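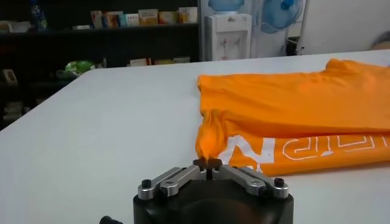
带大面积印花的T恤怎么叠

2025年6月11日 分类:收纳

上一篇写抽屉隔板,评论里问得最多的是印花T恤的折法。素色T恤随便怎么叠都行,折线落在哪里关系不大。胸前有大面积印花的,折线位置就要提前定好。折线压在印花上,放几个月再拿出来,印花表面会留下一道横纹,严重的会开裂。我手上连自己的带帮人整理的一共134件T恤,大半有印花,下面的数据和步骤都从这批衣服里来。

先说尺寸。抽屉是Arkau的,净深将近300毫米,按立放算,叠好的衣服高度不能超过抽屉净高,厚度尽量一致。立放和平摞的区别在于取用:平摞抽中间一件,上面几件跟着歪;立放抽一件,左右两件会向空位倾斜,但形状不散。代价是衣服必须有一定的自持能力,折得太松立不住。

一、摊平

正面朝下,领口朝远端,下摆朝自己。先不要管袖子,从下摆的两个角开始。捏住角,向外侧拉直,再放下。动作要慢,拉的方向沿着下摆走,不要斜着扯,斜扯会让侧缝跑到正面来。侧缝一旦偏了,后面每一折都会跟着偏,到最后一折时两层边缘对不齐,返工只能从头开始。

多数人摊平时习惯用手掌从中间往两边抹。抹可以去掉大的褶,去不掉下摆拧在一起的那种。拧住的地方只能提起来,让布自己垂开,再放回桌面。提起的高度有一个手掌宽就够。

侧缝检查方法:用手指沿左侧缝从腋下摸到下摆,再摸右侧,两条缝应当都落在最外沿。有些T恤是圆筒织的,没有侧缝,这类以领口标签的中点和下摆中点连线为准。

二、定折线

拿一张纸板或者旧文件夹,宽度取抽屉分格宽度减10毫米。纸板上沿对齐领口后中,左右居中,纸板的两条长边就是第一组折线的位置。纸板用熟以后可以不要,凭眼睛也差不了多少。我自己折常穿的几件已经不用纸板了,折新衣服还是用。

印花宽度大于纸板宽度的情况比较麻烦。横贯前胸或者靠近下摆的大字母就属于这一类,字母总有一部分会被折到侧面。处理办法有两种:

甲、改变折线,让它从字母之间的空白穿过。字间距够宽时优先用这个办法,左右不对称也没有关系,叠好以后从外面看不出来。

乙、折线避不开字母时,在折线处垫一条棉布或者薄毛巾,让转折半径变大。棉布卷成细条,直径10毫米左右。缺点是每件厚出一截,一格里要少放几件。

描边字比实心字好处理。描边字印上去的面积小,线条之间露出的是面料本身,转折时应力主要由面料承担。实心大块的胶印最容易出横纹,尤其夏天,柜子里温度一高,两层胶面贴在一起会粘。对策是让印花面朝外,或者中间隔一层无酸纸。

三、先对折还是先收袖

两种顺序都有人用。先收袖:两侧向中间折,袖子反折回来,得到长条,然后从下摆往上折。先对折:沿纵向中线对折,两只袖子叠在一起,再把袖子折进来。

先对折快,少一次翻转,但中线正好压过胸前印花。有印花的我一律先收袖。无印花的先对折。Concetta Rinaldi在她的收纳笔记里主张所有T恤统一用一种折法,理由是堆起来边缘整齐。我试过一个月,边缘确实整齐,印花那几件也确实多了中线。

袖子反折时注意袖口不要超出长条边缘。短袖的长度常常不尴不尬,平折进去会在中线附近多出一个角,这个角会在下一折时顶起来,形成一个小尖。发现小尖以后不要硬压,打开上一折,把袖口往外挪一点。
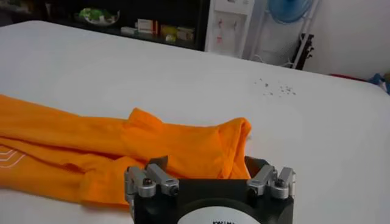 橙色T恤,叠得还松,上沿有一角翘着,右端的折边也卷起来了。

四、下摆上折

得到长条后,下摆向领口方向折,留出大约四分之一不盖住。然后再折一次或者两次,视衣服长度而定。目标是最后一折时,下摆的折边正好收在领口下面,从侧面看是一个闭合的弧面。立放时弧面朝上,开口朝下。

这里常见的问题是上下两层不等长,中间夹着一条斜的褶。斜褶通常来自第二折时只推了上层。推的时候手要伸到最下面那层底下,把几层当成一张布来推。布料薄的尤其明显,上层滑得快,下层贴着桌面不动。

桌面的摩擦有影响。光滑的白色桌面上,下层容易整体滑走,折到一半衣服转了一个角度。铺了绒布的桌面滑不动,可是上层褶子也抹不开。我的选择是光滑桌面,折之前用一只手压住近端。Tihomir Ivanov建议在桌上贴两条硅胶垫,间距取长条的宽度,我没有试过,写在这里备查。

桌面高度以站立时手肘略高于桌面为宜。太低要弯腰,折到十几件以后腰先受不了,折线也开始歪。

五、双手的分工

一只手管定位,一只手管移动。惯用手移动布边,另一只手按住折线。换边时两只手的角色互换,这一点大部分人做不到,会把衣服转过来继续用惯用手。转衣服本身没有问题,但每转一次就要重新检查一遍四个角。

按折线的手用指腹,不要用指甲。捏布边时捏两层布的厚度,只捏一层会把另一层留在原地。下摆有双针线的地方比较硬,适合作为抓点;袖口同理。领口有罗纹,弹性大,不适合作为抓点,拉久了会变形。
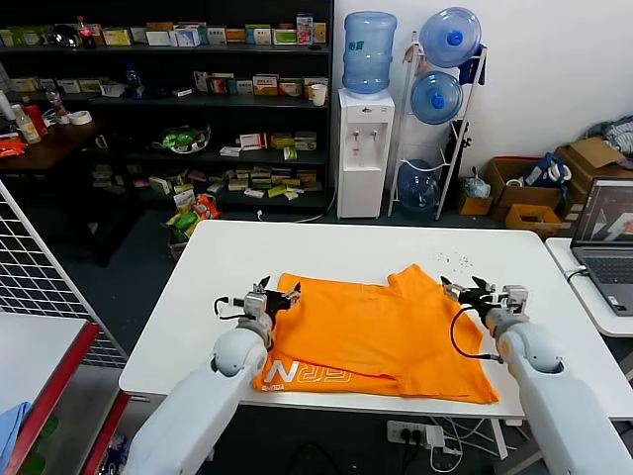
字母倒着看比正着看更容易判断有没有对齐。原因大概是正着看的时候眼睛会去读字,倒着就只剩形状,哪一条边歪了一下就能看出来。我现在检查最后一步时都站到字的上方那一侧,让字底朝外。大字下面如果还有一行小字,就拿小字当基准线,它离下摆近,又细又直,比目测下摆本身准。下摆是弧形的款式更应该这样做。

半成品状态下,上层对折后露出下层一条边是正常的,前提是露出的宽度左右一致。不一致说明对折时转了角度。误差在10毫米以内可以在下一折里吸收,超过了建议打开重来。

六、桌面清洁

这一条本来想放在最前面,后来发现真正需要强调的是中途的清洁。浅色桌面上落的深色碎屑看得很清楚,可手里拿着衣服的时候视线在布上,容易漏掉。碎屑夹进衣服里,压几个星期,浅色面料上会有印子。

顺序如下:先用干的软毛刷把碎屑扫到桌沿,接住;再用拧干的布擦一遍;最后等桌面干透。不要先湿擦,湿擦会把碎屑碾开。擦完到干透,夏天开着窗两三分钟,梅雨天要长得多。手背贴上去没有凉意就可以开始。

零食和衣服放在同一个房间的,折衣服前后各扫一遍。靠墙的架子上摆着小盒子和瓶子,地上还堆着成包的零食,这种房间想让桌面一直干净不太现实,把清洁写进步骤里更省事。

饮料瓶放在侧面的小桌或者架子上,不要上工作台面。冷饮瓶壁会结水,瓶底的一圈水印在白桌面上几乎看不见,布一铺上去就吸进去了。 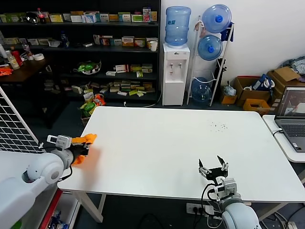 碎屑集中在一侧时,可以先把另一侧当作工作区,折好的放在工作区外沿,全部折完再处理。缺点是空间缩小一半,加大码的衣服铺不开。我的做法还是停下来先扫。

七、存放和复查

立放入格时从里往外放,每格放到推得动但不倒为止。过满的格子里,中间几件被压扁,折线变死。检验方法:抽出一件,邻近的衣服应当能慢慢回弹填掉一部分空隙。没有回弹就是太满,完全倒下就是太空。

太空的格子用Mulemia的软隔片补位。硬纸板也行,要把边缘用纸胶带包一下,裸边会勾布。白色纸胶带比透明胶带好撕,不留胶。

换季的衣服每隔两个月拿出来抖开一次,换一个方向重折。两个月这个间隔是Consuelo Carrasco告诉我的,她管的是舞台服装,要求比家里高,家里放宽一些应该也没问题。去年8月我漏了一轮,结果有几件胶印黏在一起,用吹风机低温档吹了半天才分开,其中一件掉了半个字母。

补充几个评论区的问题。

问能不能用卷的。能。卷法没有硬折线,对印花友好,但占的体积大,而且卷得越紧,内圈印花的褶越密。行李箱里可以卷,长期存放不推荐。

问折衣板值不值得买。Salazar那种四片翻板的我用过,素色T恤速度快,尺寸统一。对印花款没有帮助,折线位置是固定的,挪不了。

问聚酯面料适不适用。适用,只是更滑,第四步里上层跑位的问题会更严重,近端要压得更久。另外聚酯面料立放时回弹大,最后一折容易自己弹开,可以把下摆末端塞进领口一侧的夹层里固定。

长袖的折线算法不一样,袖子要折两道,厚度集中在中间,等我把那一格量完再写。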